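Stories > Short Fiction > Workshop Tales

Filed under: Robots, Near Future, Complete in One Part

7 min read

The Scoop That Wouldn't Let Go

Run 259 was the one where Andero threw the scoop at Pádraig Coughlan.

Bindu Chacko saw it go over the guard rail, end over end, a lovely high arc, and her first thought (she was ashamed of this for at least a minute) was that it was the best wrist speed they'd ever gotten out of the thing. Then it smacked Pádraig on the shoulder and he sat down on an upturned crate with his sandwich still in his hand.

"I'm fine!" he said. "I'm fine. Is that supposed to happen?"

It was absolutely not supposed to happen. Andero was a seed-bank arm. It scooped and poured, scooped and poured, all day long, and Tanier had bought it to do that 4,000 times between services. It had the gentlest grip Bindu had ever worked with. You could hand it an egg.

She hit the stop and walked the whole length of the cell before she trusted herself to talk.

"Satish," she called, "did it open, or did it slip?"

Satish Chaturvedi already had the log up. He loved a log the way other people love a dog. "It opened. Full command, both fingers, right in the middle of the swing. It thought it was done!"

"Done with what?"

"That's the part I don't know yet."

So they did what you do, and it was the most fun Bindu had had since she joined. They moved the chairs back. They screwed a clear panel over the rail, and Senthil Raju taped a line on the floor and wrote PÁDRAIG on the safe side of it. They slowed the arm to a tenth of its speed and sent it down for another scoop, and all four of them crowded around the wrist view on Satish's monitor.

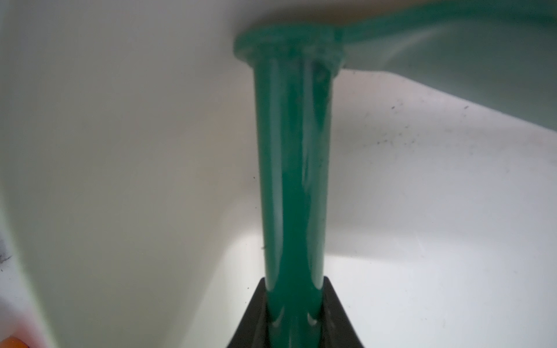 "Look how nicely it holds that," said Senthil. "It's a beautiful grip. I'd let it hold my baby."

"You don't have a baby."

"I'd borrow one."

Andero lifted. It turned. It carried on turning, as calm as a swan, and poured, and came back. Nothing. They ran it again, and again, and got nothing every time, and outside the window the light went orange and then blue. Somebody fetched noodles. Pádraig, who was only there to fix the door, had by now stopped pretending to fix the door.

"Go up to half speed," he said.

They went up to half speed, and on the second swing the fingers sprang open and the scoop hit the panel with a crack like a dropped plate. Everybody yelled. Bindu yelled the loudest, with both arms in the air, since there is no better feeling in the world than a fault that comes when you call it.

Satish had it inside ten minutes. The grip check read the load on the fingers, and if the load went to zero it assumed the tool had been set back in its rack, and opened. Slow, that worked perfectly. But at the top of a fast swing, with an empty scoop, there was one tiny moment where the handle floated and weighed nothing at all.

"It felt weightless," Bindu said, "and it let go."

"Wouldn't you?" said Pádraig.

She rang Prakash Chettiar at Tanier, though it was late, and told him everything: the throw, the shoulder, the arms already out at other sites running the same check. There were 649 of them. She heard him breathe in.

"How soon can you have a fix?"

"Tomorrow. But I want them all stopped tonight."

"All of them?"

"Every one, Prakash. Somebody could be eating a sandwich."

He laughed, and then he stopped laughing, and then he said yes. On the monitor Satish was already typing the notice, and Senthil was down on his knees with the tape, moving the line back another yard.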